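Re: [corridor-data] Detector dropout on the Dallberg arterial, September counts

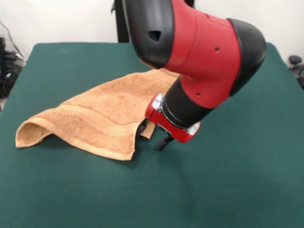

1. Scope of the reply

Answers below to the points in Veikko's message, plus one correction to the processing notes. I have left his text in full for those who joined the list after it went out.

Veikko Seppälä wrote:
> The September extract for Dallberg shows lower northbound volumes
> than the Ravberg counts at the same hours, although the only exits
> between the two are local streets. Can someone confirm whether the
> loops near Pathak Road were reporting through the afternoon peak?
> I would also like to know how missing intervals are filled before
> the travel time index is calculated. If they are filled with the
> daily mean, the peak will be flattened and the index will read low.
> Finally, is the free-flow speed still taken from the overnight
> period, or has it been changed to the posted limit?

2. Loops at Pathak Road

They were not reporting reliably. Detector 43, in the kerb lane, returned zero volume with non-zero occupancy from 3:40 pm onward on most weekdays of the month. That combination normally points to a card fault in the cabinet. The centre lane detector was fine. The extract summed both lanes without checking the status flag, so the northbound total is short by one lane for the whole afternoon peak. Please treat the published figure as a centre lane count until the extract is rerun.

3. Missing intervals

Gaps of up to 2 intervals are interpolated from the neighbouring values. Longer gaps are left blank and excluded from the index. The daily mean has not been used on this corridor. The trouble with Detector 43 is that a zero is a valid value and doesn't count as a gap, so neither rule was triggered. I have added a test to the Skadetine script which rejects any interval with zero volume and occupancy above the noise threshold. It needs checking against a site with long standing queues, where a stopped vehicle on the loop can produce the same reading legitimately.

4. Free-flow speed

Still the 85th percentile of overnight speeds, capped at the posted limit. The cap matters on the Ravberg side, where overnight traffic is sparse and the percentile jumps about from month to month. A month with fewer than 100 overnight observations in a segment inherits the previous month's value. The processing notes say the minimum is 2000. That figure is for the annual calculation and was copied into the wrong table. My error, now fixed in the working copy.

5. Rerun

The rerun will cover both directions and replace the northbound file only if the southbound totals come out unchanged. Travel times from the Bluetooth readers are a separate source and are not affected.

If anyone holds tube counts for the side streets between Pathak Road and the Ravberg interchange, I would be glad to have them, even if they are a few years old. Fifteen-minute bins are preferred, hourly is usable.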